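Monthly Walk-Through: Ground Floor, Plesow Building
Form 2271, August
Carried out Monday, before lunch. Comments are the inspector's unless somebody else got in.

Key: OK, FIX, ASK (meaning I couldn't tell and the person who could was at lunch)

1. Exits and stairs

1.1 Glass door opens fully from the inside. OK
1.2 Stair treads dry and clear. OK. The paper cup mentioned in the last report has moved on to better things.
1.3 Stair railing firm when leaned on. OK. I leaned on it with conviction.
1.4 Exit route wide enough for two people to pass. OK, if one of them leaves the office chairs where they belong.

2. Tables and what stands on them

2.1 Round table level, no wobble. OK. The folded beer mat from spring has been retired.
2.2 Items stand well in from the edge. OK
2.3 Cords on tabletops undamaged, ends where people can see them. OK on damage. On tidiness, see the comment.

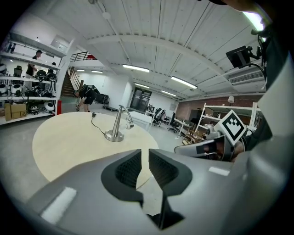
Item 2.3: round table, steel stand, cord and plug on the tabletop.

Comment on 2.3: The cord takes the scenic route. I ran it through my fingers from one end to the other and found no nicks or soft spots. A loop of hook tape would shorten the journey. There is a whole bag of hook tape in the Purkar cabinet, bought for this purpose and so far used to close the bag.

2.4 Plugs carry a test sticker in date. ASK. There is a sticker. Its ink has faded to the point of philosophy.
2.5 Bulbs no stronger than the fitting allows. OK. Maximum is 40 watts. We still keep a box of 60s in the Plarnumus drawer, and I would like it gone before somebody feels the table is a bit dim.

3. Floor

3.1 Floor dry, no polish residue. OK. It shines enough to check your teeth in. Please keep using the Layug cleaner and not the lemon one, which was lovely and slippery.
3.2 Floor marking unbroken and still red. OK
3.3 Power strips off the walking route, spare cable coiled. OK, mostly. Coiled beats uncoiled. Hung on a hook beats coiled, and we own hooks.
3.4 Bags, boxes and carts parked along the side. FIX. The low cart needs a home address.
3.5 Fire extinguisher at the end of the shelving, reachable without moving anything. OK. Pin and seal in place, needle in the green. 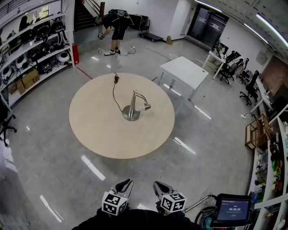
Reply from the second floor: we'd be glad to hang up the cables, but the hooks are at a height that suits one very tall person who left in the spring. Lower them and we'll use them. Also, can 3.4 say where the cart should go? It has been moved three times this month, each time by someone who was sure.

Inspector again: fair on both counts. Hooks to come down to shoulder height. The cart goes by the wall, handle facing in, and I'll put tape on the floor to end the debate.

4. Shelving and overhead

4.1 Tall shelving fixed to the wall or floor. OK
4.2 Heavy things on lower tiers. ASK. The shelves are packed, and I was not going to weigh anything before lunch. The cardboard boxes are down low, so somebody has read this form.
4.3 Straps not dangling where a sleeve could catch. FIX
4.4 Ceiling lights free of flicker and buzz. OK. One hums near the stairs, in tune.
4.5 Air-conditioning unit not dripping. OK. Filter due in 6 weeks.
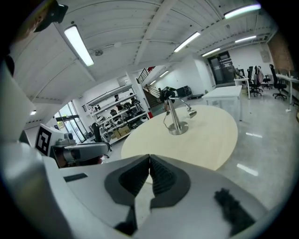
One comment left on the clipboard asks why 4.2 comes up every month if it never gets past ASK, and whether labeling each tier with a weight limit would settle it. Yes, it would. The labels are on order from Plarnumus, and until they arrive the rule is that anything you grunt at goes on the bottom.

5. Carried over

5.1 Hook tape on table cords
5.2 New test sticker, legible
5.3 Box of 60-watt bulbs out of the drawer
5.4 Hooks lowered, cart spot taped
5.5 Straps tied back

Return the clipboard to the nail by the door. The pen is supposed to stay with it.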